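Vitória Falcão
Thread · 6 min read
Print this · E-mail this

Okay, a few of you asked for the long version of the old desktop saga, so get a drink, because I'm going to take my time with it. It's a thread about opening up a computer that has sat under my sewing table for years and deciding what deserves to stay in it. 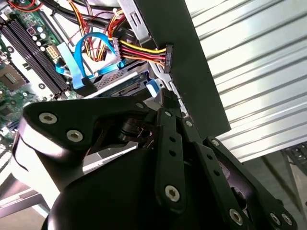 The first thing I'll say is that I love the inside of a desktop. I know they aren't pretty to everybody! But there's a green board with its long dark memory slots, and all those cables in their different colors, and once you've spent an afternoon in there it starts to feel like a kitchen drawer you know by heart. You stop seeing a mess and start seeing where things go.

2/ A little history. My aunt bought this machine from Moreira, the repair shop that used to be two doors down from her bakery, and she did her books on it until her knees gave out and she handed over the bakery. Then it came to me. I used it for embroidery patterns, mostly, and for a pile of family photos I kept promising to sort.

3/ It stopped being pleasant to use maybe two winters back. Slow to start, slow to open anything, and a hum that got into your teeth. I put up with it far longer than I should have. I would press the button, go make coffee, drink half the coffee, and come back to find it still thinking.

4/ What finally pushed me was a quote. I took it to a counter in town and they wanted $229 to "service and upgrade," and when I asked what that covered, the young man (very polite, lovely manners) said it depended. Well, I have a screwdriver and a free August, so it depended on me.

5/ Before anything else: shut it down properly, switch off at the back, pull the plug, then hold the power button in for several seconds. After that I put my palm on the bare metal of the case before I touch anything delicate, and I keep doing it every time I come back from the kitchen. It's a habit now, like wiping my feet.

And leave the power supply box closed. The rest of the machine is fair game for a patient person, but that box stays shut in my house, always.

6/ Second thing, and please do this even if you think you'll remember. Draw the cables! I do mine on the back of an envelope with colored pencils. It doesn't have to be good. Mine looked like a plate of noodles with arrows coming off it, and I still leaned on it all evening. Write down which way each plug faces, too, and whether it had a clip you had to press.

7/ Screws. I use a muffin tin, one cup for each part of the job, and I write on a bit of masking tape stuck to the rim: side panel, drive, card, don't know. The "don't know" cup is the one that matters. There is always a screw that drops out of somewhere while you're tipping the case toward the light, and it wants a home until you figure out where it came from.

8/ Dust next. I took the case out to the back step with a soft paintbrush and a can of air, held the fan blades still with one finger, and went slowly from top to bottom. Short puffs, can upright. If you tip the can it spits cold liquid, and you don't want that on the board. I didn't bring the vacuum anywhere near it.

I won't describe what came out of the fan. I'll only say I have a long-haired cat and I owe that computer an apology.

9/ Now, memory. If you've never changed it, it's the friendliest job in there. The sticks stand up in those long slots and there's a catch at the end of the slot (sometimes both ends, sometimes only one, so look before you push). Press the catch outward and the stick lifts a little. Hold it by its edges. When the new one goes in, find the notch, line it up, and press evenly until the catch clicks over by itself.

It takes more push than you'd like. I stood there with both thumbs on it saying "sorry, sorry, sorry" out loud until it clicked.

10/ Check what kind your board takes BEFORE you order. I ordered the wrong kind the first time, from Stendeck, and the notch was in a different place, so it was never going to go. They took it back without a fuss, but I lost a week and had to put the whole thing back together in the meantime because my niece wanted to print her recital program. Back to the noodle drawing.

11/ Then the drive. The old one went onto the shelf with a label on it and I put a solid-state drive in its place, 400 and something cheaper than my cousin's idea of buying an entire new computer, which he repeated at every meal for a month. I love him. He's wrong about computers and also about rice.

12/ Copy your files first. I mean it. I have more than 400 photos from my grandmother's garden alone, scanned one by one from an album that's coming apart at the spine, and I wouldn't have forgiven myself. I made one copy onto an external drive and one for my sister, and I opened a handful of pictures from each to be sure they really were there before I let myself pick up the screwdriver.

13/ Somebody asked about tidying the cables. Yes, a little, but don't go wild. I gathered the long ones into gentle bends and fastened them with strips of the soft hook-and-loop tape I buy from Stitbridge for quilt rolls. It's reusable, it doesn't pinch, and you can undo it with cold fingers. Keep everything away from the fans and don't tie anything so snugly that a plug is being pulled sideways.

14/ Mind the metal inside, too. Some of those inner edges are sharper than a person would expect from something that sits politely under a desk. I nicked a knuckle reaching in for a plug, so now I wear the thin gardening gloves while I'm feeling around the drive area and take them off again for the small connectors.

15/ Closing up. Go around once with the drawing and press on each plug you moved. Look for tools left inside (I have a friend who once closed up a teaspoon, don't ask). Turn it on with the side panel still off but your hands well clear, and watch whether the fans spin. If they do, shut it down, unplug, and put the panel back.

Mine gave me one long beep and nothing on the monitor, and I very nearly cried. One memory stick hadn't gone all the way down. Off, unplug, thumbs, click.

16/ It starts in 18 seconds now. I timed it with the oven timer, then did it over again for the pleasure of it, and then called my sister and made her listen to how quiet it was over the phone. She said she couldn't hear anything. Exactly, I said!

17/ For the people asking about the old parts: the little electronics drop-off at Gandavent takes drives, loose memory, and dead cables. I'm keeping the old drive on its shelf until I've lived with the new one for a good while. After that I'll wipe it properly before it goes anywhere, with my aunt's bakery accounts on there and all.

18/ Next up is the photo sorting, which I have now run out of excuses for. If anybody has a sensible way of naming folders when half the relatives are called Maria, my replies are open.

Contact · © Vitória Falcão · Back to top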